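Course Handout 3: Setting Up a Work Surface
Introduction to Occupational Health – Unit on Workplace Design

Purpose of this handout

This handout accompanies the third lecture and the first practical assignment. Students should read it before the seminar and bring a copy with them. The definitions given here are the ones used in the final examination.

1. Working height

The correct height of a surface depends on the task and on the person who performs it. As a general rule, light assembly and writing are done at elbow height. Precise work that requires close viewing is done slightly above the elbow, with the forearms supported. Heavy work, in which the person presses downward, is done below it. A surface that suits one employee may therefore be unsuitable for the next, and a fixed table shared between shifts should be assessed for each user separately.

2. Reach zones

The primary zone is the area a seated person can cover with the forearms while the upper arms hang at the sides. Items in constant use belong there. The secondary zone extends to the full length of the arm and is intended for items needed now and then. Anything beyond it requires the person to lean or stand. Repeated leaning is recorded as a risk factor on the Wodar assessment form, section 2.

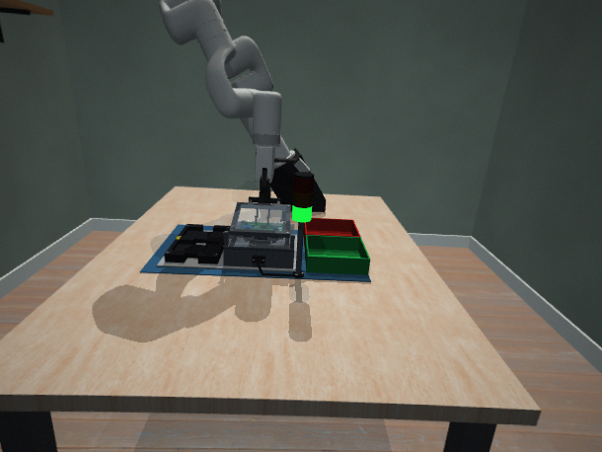
3. Lighting and glare

Light should reach the surface from the side opposite the writing hand. A matte finish is preferred to a glossy one. Where task lamps are used in addition to ceiling lighting, the difference in brightness between the task and its surroundings should be kept moderate – the eye tires quickly when it must adjust many times in an hour.

4. Clearance below the surface

Legs, crossbars and drawers are often left out of assessments. Students are expected to record the free space for the knees and feet, and to note any bar that prevents the chair from being drawn in.

5. Assignment

Select one workstation at your placement and assess it using the Wodar form. Observe the user for 30 minutes, with the user's written consent. The report should not exceed 695 words, excluding the form itself. It counts for 20 percent of the unit grade. Students placed at Jansen or Kundanent must also complete the visitor safety sheet before the observation.

Reports are submitted through the department office by noon on the day of Seminar 4. Late reports lose 12 points.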